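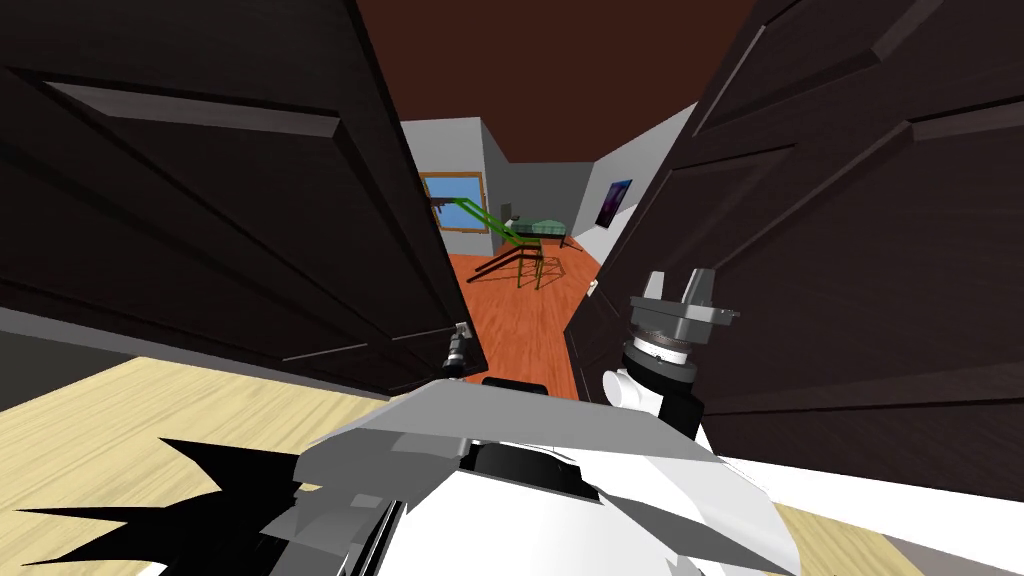
Dark brown double doors, both leaves open. Computer rendering.

How to Work Out What an Electric Scooter Will Really Cost You to Run

I love a good electric scooter. I love them even more once I've done the math, because the math is where a lot of people get surprised (usually in a nice way!). You don't need a spreadsheet or an accounting background for this. Grab your electric bill, a pen, and the spec sheet for the scooter you have your eye on, and give yourself one evening with a cup of coffee.

I'll use my own scooter, a Prasivo, as the worked case all the way through. Swap in your numbers as you go.

Step 1: Find the usable battery size

Look for a number in kilowatt-hours, written kWh. Some makers only print volts and amp-hours. If so, multiply the two together and divide by 1,000. A 60-volt pack rated at 40 amp-hours comes out to 2.4 kWh.

Check whether the sheet says "nominal" or "usable." The battery electronics keep a little in reserve, so usable is the smaller one and the one you want for range. Mine lists both, on different pages, and it took me two readings to spot it. My usable figure is 2.2 kWh.

Step 2: Get your own range, not the brochure's

Brochure range is measured by a light rider at a gentle, steady speed on flat ground. I ride from Bargate up over the hill to Fuentealba with a backpack and a lunch box, and I am not gentle off the lights.

Do this instead:

Charge to full and write down the odometer.
Ride your normal week. Don't baby it.
When the display gets down to 20 percent, write down the odometer again.
Divide the miles by 0.8. That's your real full range.

My brochure says 60 miles. My real number is 43. I was a bit crushed for an afternoon and then I remembered my round trip is 9 miles, so I can ride four days and still have charge to spare.

If you haven't bought yet, ask the dealer for a long test ride, or find an owner who rides roads like yours. Owners love talking about this stuff. I certainly do.

Step 3: Price a full charge

Find the price per kWh on your electric bill. Use the full price with delivery charges and taxes rolled in. The easy way is to take the total bill and divide it by the total kWh used. That folds the fixed monthly fee in too, so it will run a touch high, and I'm fine with that.

Mine works out to 18 cents.

Now add something for charging losses. The charger gets warm, and that warmth is electricity you paid for. Adding 15 percent is a fair rule for a home charger. So:

2.2 kWh x 1.15 = 2.53 kWh from the wall
2.53 kWh x $0.18 = 46 cents

Forty-six cents to fill it up! I still grin every time.

If your utility has a cheaper overnight rate, run the numbers with that too. My charger is on a plain outlet timer that clicks on at 11 p.m. Make sure any timer or extension cord you use is rated for the charger's draw, and don't charge on top of anything soft.

Step 4: Turn it into cost per mile

Divide the charge cost by your real range. For me that's 46 cents over 43 miles, so a hair over one cent a mile.

For comparison, take a gas scooter that gets 95 miles to the gallon, which is very good going. With gas at $3.80 that's four cents a mile. Both are cheap. The electric one is cheaper, and you skip the oil changes.

Step 5: Add the things that wear out

This is the part people leave off, so please don't. Electric scooters still need:

Tires. The rear goes first, especially on hub-motor models, with all that weight sitting over it.
Brake pads. Regenerative braking helps them last, if your model has it.
Brake fluid, on the schedule in the manual.
Steering and wheel bearings, checked once a year.

Call your local shop and ask for prices with labor included. Lautaro Carrasco at the Clodurmont shop went through my list over the phone and even talked me out of a tire I didn't need yet. Add up a year's worth and write it under your charging cost.

Step 6: Put the battery in the budget

Batteries fade slowly. Check the warranty for two things: how many years it runs, and what percentage of capacity it promises at the end. Then ask for the price of a replacement pack. My quote was $1,055 fitted.

Divide that by the number of years you expect from the pack. I used eight, so I set aside $11 a month. If the pack goes longer, hooray, I have a vacation fund. If yours has a swappable battery on a monthly plan, skip this step and use the subscription price.

Step 7: Insurance and registration

Rules depend on your state and on the scooter's top speed and power. Look up the class first, then call for quotes. Ask about theft coverage specifically, and ask whether a removable battery is covered when it's indoors and off the scooter. Policies differ a lot on that one.

Step 8: Add it all up

Put everything on one page by the month: charging, wear parts, battery fund, insurance, registration. Do the same for whatever you ride or drive now, and include parking.

Then redo it in winter. Cold takes a bite out of range, so the number you got in August will look rosier than the one you get in January. I keep both on the same sheet, taped inside the cupboard where the charger lives.

Related articles

Hub Motor or Mid-Drive: Which Suits a Hilly Commute?
Storing a Scooter Battery Over Winter
Reading a Tire Sidewall
What to Check Before Buying a Used Electric Scooter
Portable Packs and Apartment Charging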